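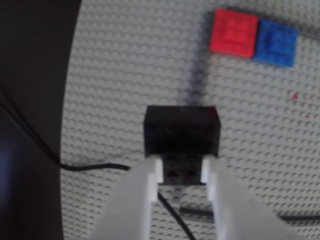
Réka Gulyás
Household Editor, Okotari
14 August 2018
157 comments

Small Things, and Where to Put Them

Every house has a drawer. You know the one. It sticks a little because a takeout menu has worked its way over the back, and it holds a key to a lock you no longer own. I've been writing this column long enough to have been sent photographs of other people's drawers, and I can report that they all contain the same birthday candle.

What follows is what I've learned about screws, buttons, toy bricks, batteries, picture hooks, and the rest of the gravel that collects in a home. Some of it came from readers. Some of it came from stepping on things.

Before you buy a single container

Don't. I mean it. Go to the store with an empty head and you will come home with a matching set of bins in a size that fits nothing, and then you'll have to find somewhere to keep the bins.

Tip the whole drawer out on an old bath towel. A towel is better than a table because nothing rolls, and when you lose interest (you will, at the rubber bands) you can gather up the corners and pretend the day never happened. Sort into piles by what you'd be doing when you went looking for the thing. Hanging a picture: hooks, nails, wire, pencil stub. Fixing a shirt: buttons, needles, the thread that is almost the right blue. Sorting by what the thing is made of looks lovely and will drive you up a wall the first time you need one nail and one hook.

Throw out dried-up pens. Test them first, on paper and not on the back of your hand, and don't put the dead ones back in the drawer. I don't know why we all do this.

Screws and nails

Baby food jars with the lids screwed to the underside of a shelf are the classic. My father had a row of them and I have one too. Use two screws per lid, or the lid will spin when you twist the jar and you'll stand there turning it until supper. Put the heavy stuff in the jars closest to the bracket.

If you have no shelf, a muffin tin works for a weekend project and an ice cube tray works for taking something apart. Fill the compartments in the order you remove the screws. When you put the thing back together, go backward through the tray. There will be one screw left over. Put it in an envelope, write the name of the appliance on it, and keep it until the appliance dies.

A magnet in the bottom of a cereal bowl will hold loose screws while you work on a ladder. Skip this if the bowl is wanted for breakfast.

Furniture hardware

Flat-pack furniture arrives with a bag of spares and a hex key. Tape the bag to the underside of the piece it belongs to. Masking tape dries out and lets go after a year or two, so use packing tape, or staple the bag if the panel is thick enough. I moved my Orkavden bookcase last January and the bag was still on the back where I'd left it, and I felt smug for the rest of the week. The desk, which I had not taped anything to, now leans.

Hex keys multiply. Keep one of each size on a key ring and let the others go.
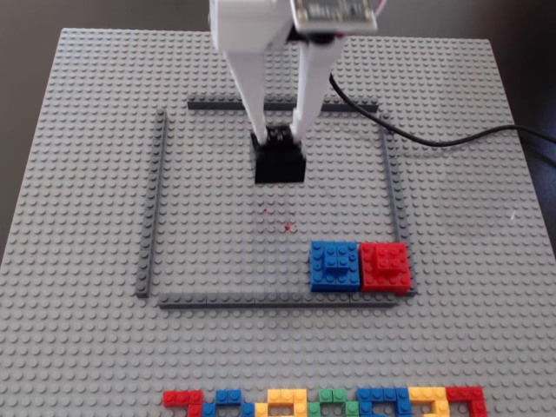
Toy bricks

Sorting by color is what adults do. Children look for bricks by shape, and so do you, if you ever sit down and build something. A pile of all-red bricks hides the one red hinge perfectly. If there has to be a system, make it three tubs: big, small, and strange. The strange tub holds wheels, windows, little hats, and whatever came out of the vacuum bag.

For washing, use lukewarm water with a squirt of dish soap, in a mesh laundry bag or an old pillowcase tied in a knot. Swish it around by hand in the sink. Keep out anything with a sticker, a motor, or a battery. Don't be tempted by the dishwasher, and stay well away from the oven as a drying method, even on low, even with the door open. A reader wrote to me about this in some detail and I think of her often.

Dry them on a towel with a fan nearby. Turn them once.

Baseplates get dusty in between the studs, and a cloth just skates over the top. A dry paintbrush is the thing, a cheap one with fairly stiff bristles, worked in rows one way and then the other. For anything greasy, go to an old toothbrush and soapy water, then rinse and stand the plate on its edge in the dish rack. Store plates flat. A plate that leans against a wall all summer will take on the shape of its leaning, and it won't thank you for trying to bend it back.

To get two thin pieces apart, use the separator tool. If you've lost it, look in the strange tub. Teeth work, and my dentist has asked me not to say so.

Buttons

Your grandmother's button tin was a good system for your grandmother, who knew every button in it by name. For the rest of us, thread matching buttons together on a twist tie or a bit of dental floss before they go in. A safety pin also does it.

The spare button that comes in a tiny plastic envelope with a new coat should go straight onto the inside seam of the coat. Sew it there. It takes a minute. If you put it in the tin you will never be able to prove which coat it came from, and you'll end up with a very nice coat and one odd button at the exact height of your stomach.

Batteries

Loose batteries in a drawer with coins and paper clips are a poor idea, 9-volts most of all, with both terminals up on top looking for trouble. Put a piece of tape over the ends, or leave them in the package until they're wanted. Button cells go somewhere high and closed, well out of reach of small children, and the used ones get the same treatment until they leave the house.

Don't mix old and new in the same flashlight. And have one place for dead ones. Mine is a coffee can marked NO.

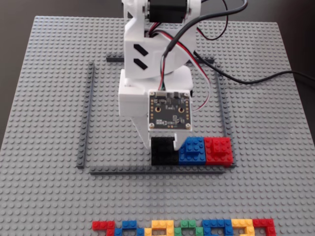 Cords and chargers

I held on to a box of chargers for phones that no longer exist, on the theory that somebody might drop by with one. Nobody has. Go through yours and give each cord the benefit of one question: what does it plug into, and can you lay hands on that thing right now? If the answer begins with "well," out it goes, to electronics recycling and not the trash.

The ones that stay should be coiled loosely, never wrapped tight around the plug, and each slid into its own toilet paper tube. Write on the tube. I know it looks like a kindergarten craft. I bought the Wollel cable wraps, in a tasteful gray, and they're very handsome, and I lost them.

Label both ends of anything that lives behind the television. You'll be on your stomach with a flashlight in your mouth one day and you'll be grateful.

Labels in general

Masking tape and a marker beat a label maker, because you'll change your mind. Put the label on the container and not on the lid. Lids travel.

Be truthful. MISC is an honest label, but you are allowed only one of them in the house. A box marked IMPORTANT will be opened once, by a relative, after you're gone. Write what's in it.

Finding what you dropped

Stop moving. Most lost earrings are found by the foot.

Turn off the overhead light, lay a flashlight flat on the floor, and look along the beam. Anything small throws a long shadow. On carpet, stretch a knee-high stocking over the end of the vacuum hose, hold it with a rubber band, and go over the patch slowly. Whatever it was will be stuck to the nylon, along with a good deal you'd rather not have known about.

If it went down the bathroom sink, turn the water off and don't run it again. Put a bucket under the trap before you loosen anything. Before, please. Then don't empty the bucket into the same sink.

Keeping it up

The towel comes out twice a year in my house, once after the holidays and once when I can't shut the drawer. In between, I keep a single bowl by the back door for whatever turns up in pockets and under cushions. When the bowl is full, the things in it go to their proper homes. Until then it's allowed to be a mess, and guests are allowed to look in it. One of them found her own house key.

From the mailbag

On what to do with foreign coins: several of you say to use them as furniture shims. I tried it under the leaning desk. Two of them and a folded matchbook cover, and a pencil will now stay where I put it.

On the Damgaard drawer dividers, the adjustable bamboo ones: yes, they do creep forward every time the drawer opens. A dab of poster putty at each end holds mine in place. Press it in well and leave it overnight.

On whether twist ties are worth saving: a few. You know how many a few is.

Next column: the freezer, and the unlabeled brown thing at the bottom of it.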